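**Rundora two-finger gripper kit, by Pemeck**
Bench arm, gripper, wrist camera and head camera. Ships from the Rurkura warehouse.

We've had a Rundora bolted to our demo bench since December and it has hardly had a day off. It's the kit we hand to people who walk in asking what a small arm can do at a kitchen counter, and it's the one our own staff fight over. If you want to teach a robot to pick up a slice of something soft and put it on a tray, start with this one.

## What it is

The Rundora is a tabletop arm with a parallel two-finger gripper, made by Pemeck for labs, classrooms and small food-service trials. You guide it through a job by hand with the leader handle, the software records both cameras along with the joint positions, and you train from the recordings. The arm clamps to any bench up to 40 mm thick. Ours is on a stone counter and the clamp pads haven't marked it.

Full reach is 640 mm with the standard forearm. Söderlund makes a longer one that fits the same flange, and we stock it, but try the standard arm first. For a counter with a plate and a tray or two it reaches everywhere you'd want.

## The gripper

This is the part we love. The fingers are black, angled and wedge-shaped, and they taper to a tip, so they can get down beside a low tray rim or in against a slice without shoving the plate across the counter. They open to 100 mm, which is wide enough for a thick sandwich if you come at it from the short side.

Grip force is set in software, and the low end really is low. Bread was the first thing we tried and we squashed a fair few slices before we worked out that the factory setting is meant for blocks and bottles. Drop it to the "soft" profile before you go near cake! After that, the trick is in the approach: come down square, close slowly, pause, lift. The pause makes a bigger difference than we expected, and it's easy to rush when you're the one holding the handle.

The finger coating does scuff. Grey rub marks show up on the edges pretty early if you work close to a hard counter, and they don't affect the grip. Spare fingers come in pairs and swap with a single hex key (in the box, taped under the foam, please look before you write to us).

## The two cameras

The head camera takes in the counter from above and in front, and gives the model the layout: which tray is where, and what's sitting on the plate. The wrist camera rides with the gripper and keeps both fingers in view, so the last little bit of the approach is covered from close up. You can train on one or the other, but the pair is where the kit shines. A tray that runs out of one view is often sitting in plain sight in the other.

Tamás Szekeres, who runs our demo bench, set up the breakfast counter job with plates, trays and sliced things. It's a lovely test. The items are low, the rims are round, the colours are close to each other in places, and a slice has to be picked up by its sides.
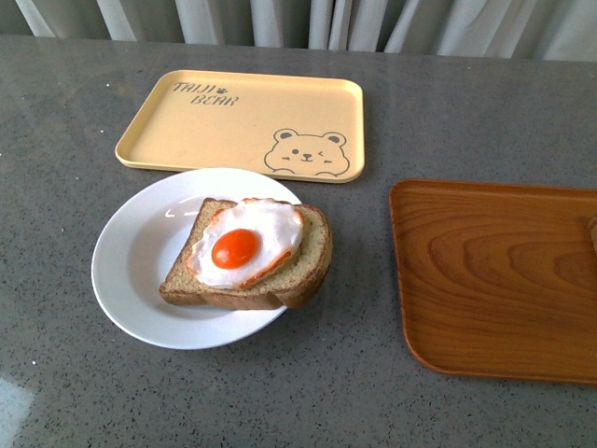
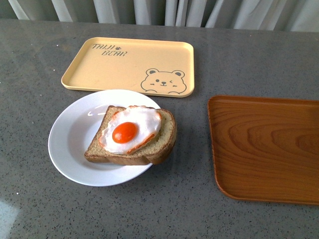
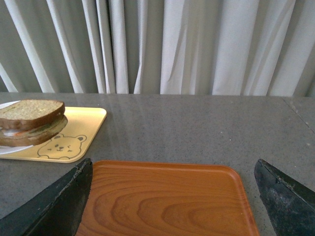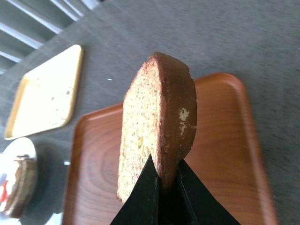

*Breakfast counter job. First and second: the wider view, with the egg on bread. Third: wrist camera, fingers open either side of the wood-grain tray. Fourth: wrist camera, a slice held upright in the fingers.*

## What we noticed on the bench

**Light matters, but less than we feared.** Our counter is grey, speckled and a bit shiny, and there's daylight coming in behind it. Glare wanders over the surface through the day. Tamás records some runs at 9 am and some after lunch, so the model sees both, and he leaves the camera exposure on auto. If you lock the exposure, do it in the middle of the day.

**Pale things on pale things take more recordings.** A cream tray in bright light can wash out in the wrist view. We got past it with extra runs at that end of the counter and a bit of shuffling of the tray angle between takes. A printed tray helps too. The bear on our yellow one has turned into the thing everybody points at when they're describing a position over the radio ("put it left of the bear").

**Crusts are handy.** A slice with a firm crust gives the fingers something to press on. Crumb on its own will give a little, and corners can get ragged if you pick the same slice up over and over. Swap your slices now and then, and wipe the counter while you're at it.

**Don't crowd the first set.** Leave open counter between the plate and the tray for your early recordings and bring things closer together later. We did it the other way round and had to start again.

We recorded 145 runs for the slice-to-tray job, spread over several sessions. You can get moving on fewer, and we'd encourage you to train early on a small set just to see what the arm gets wrong. It's great fun to watch and it tells you what to record next.

## In the box

- Rundora arm with standard forearm and bench clamp
- Two-finger gripper, fitted, plus one spare pair of fingers
- Wrist camera, fitted and wired
- Head camera with a folding post
- Leader handle and cable
- Power supply with Australian plug
- Hex keys, cable ties, printed quick-start card

Trays, plates and food aren't included. Any low-rimmed tray will do, and kitchen shops are full of them.

## What you'll need

A laptop or desktop running Linux, a free USB port for each camera (skip the hub, we've had dropped pictures with every cheap one we've tried) and a solid bench. Folding tables wobble when the arm stops quickly and the wobble ends up in your recordings.

Setup takes about 2 hours the first time, most of it spent on the head camera post. Tighten the lower knob before the upper one. The card has them in the other order and you'll be chasing a slow droop all afternoon.

## A few grumbles

The leader handle's cable is short. We added an extension and it's been fine. The fan in the base is louder than it needs to be in a quiet classroom. And the software saves everything to the home folder unless you tell it otherwise, so set your storage path on day one.

## Cleaning

Wipe the fingers with a damp cloth and mild dish soap, then dry them. Don't spray anything at the wrist camera. The gripper isn't rated for serving food to people, so keep your bench slices for the bench.

## Warranty and spares

Pemeck covers the arm and gripper for a year, fingers excluded. We keep spare fingers, camera cables and clamp pads on the shelf at Rurkura, and the Söderlund forearm can be added to any order. If you'd like to try the kit before you buy, book a bench session through the contact form and bring your own tray. Tamás will have the arm warmed up and the soft profile already loaded.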